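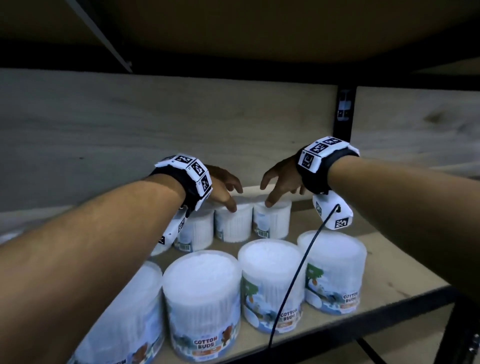
Figure 4. Cotton swab tubs on the wooden shelf, large in the front row, small in the back.

Section 7. Stocking and Facing Round Tubs

This section covers round plastic tubs with lids, such as cotton swabs, on the Plosport wooden shelf unit. For boxed goods, see Section 6. For bags and refill pouches, see Section 8. The steps are the same for the Kubo narrow unit unless a note says otherwise.

Before you start

Check that the shelf board is level and that all four support pins are pushed fully in. A tub will not roll while it stands upright, but on a tilted board it will creep toward the front each time a neighbor is moved.

Wipe the board with a dry cloth. If you use a damp cloth, wait until the board has dried before putting anything back. Labels pick up moisture from the wood and begin to lift at the lower edge.

Have the shelf plan for the unit at hand. The plan shows how deep each product stands and which size goes in front.

7.1 Setting the rows

1. Take all tubs off the board and place them on a cart or table. Do not stack them more than two high.

2. Sort them by size. Keep tubs with cracked walls, loose lids or torn labels to one side.

3. Set the back row first. Start at the left end and work to the right. Leave a finger's width between tubs so that each one can be lifted out by its lid.

4. Set the front row. Tubs should stand at the front edge of the board with no part of the base hanging over.

5. Turn each front tub so that the printed side of the label faces out.

6. Check from standing height that you can reach each tub in the back row without knocking the front row.

Note: On the Kubo narrow unit, use one size per board. The board is not deep enough for large tubs with a second row behind them.

Caution: Load no more than 11 kg on one board. Swabs weigh very little, but mixed boards with creams or liquids reach the limit sooner than expected.

7.2 Taking tubs from the back row

1. Reach over the front row with the palm down.

2. Curl your fingers over the lid and rest the fingertips on its rim. Put your thumb against the side.

3. Lift straight up until the base is higher than the lids in front, then bring the tub toward you.

4. If the shelf above is too close for this, take out the front tub first and set it on the cart. Do not tip the back tub to get it through.

Caution: Do not lift a tub by the lid alone if the seal has been broken. Support the base with your other hand.

7.3 Facing the front edge

Facing means bringing the tubs forward so the front edge looks full. Do this at opening and again after the midday delivery.

1. Fill any gap at the front with a tub from directly behind it.

2. Work on two neighboring tubs at a time, one hand on each. Hold them by the lid rim, with your thumbs on the sides.

3. Slide both to the front edge together. Keep a small gap between them.

4. Let go of one tub at a time and check that each stands flat.

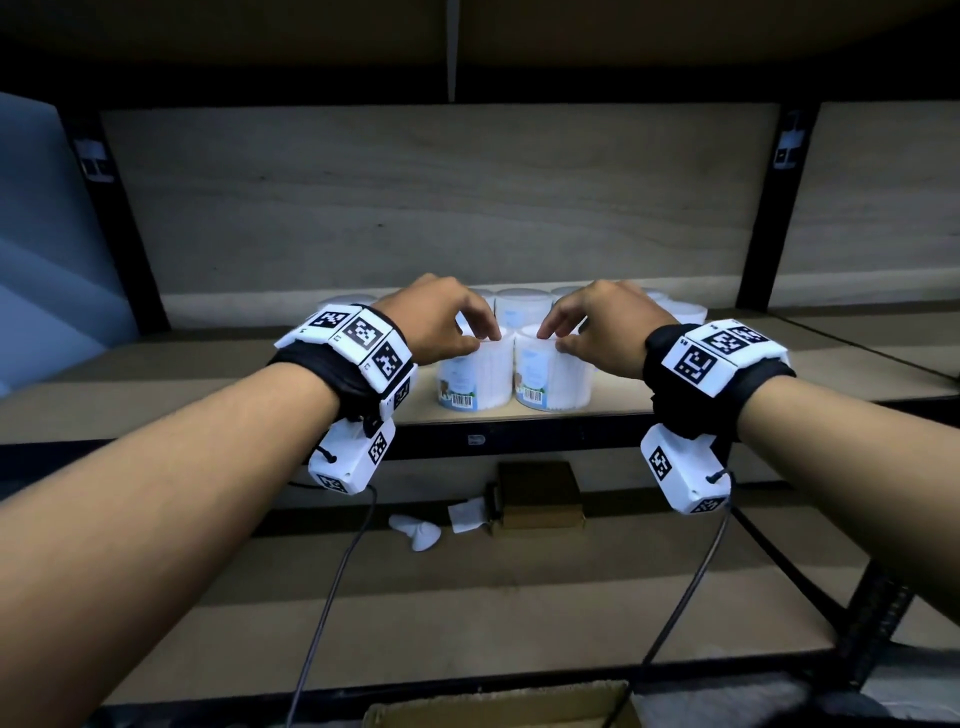 Figure 5. Facing two tubs at the front edge, one hand on each. Rear row behind.

5. Turn the labels. On tubs with a wrap-around label, the artwork goes to the front. The barcode may show or not. It does not need to match from one tub to the next.

6. Move the remaining tubs in the rear row so they stand behind the front ones.

Note: Barcodes are sometimes at different heights on tubs of the same product. The Usitz hand scanner reads both. If you use the fixed scanner, hold the tub upright and raise or lower it until you hear the tone.

7.4 Counting for reorder

Count full tubs only and enter the number under the product line in Kineseck. Do not enter swabs per tub. The system multiplies by the pack size on file, and a board of tubs entered at 400 each will come up as an error.

If the stock figure shows 2000 or more after a count, the pack size has been entered twice. Clear the line and count again.

7.5 Problems

Tubs fall forward when the board is touched: the board is sitting on three pins. Unload it, refit the fourth pin and reload.

Labels scuff where tubs meet: the row is too tight. Take one tub out and spread the rest.

Lid comes off in the hand: set the tub aside as damaged. Do not press the lid back on and return it to the shelf.

Back row cannot be reached: check the height of the board above. Move it up one pin hole and repeat 7.1, step 6.

Revised 26/11/2021. Replaces the July issue of this section.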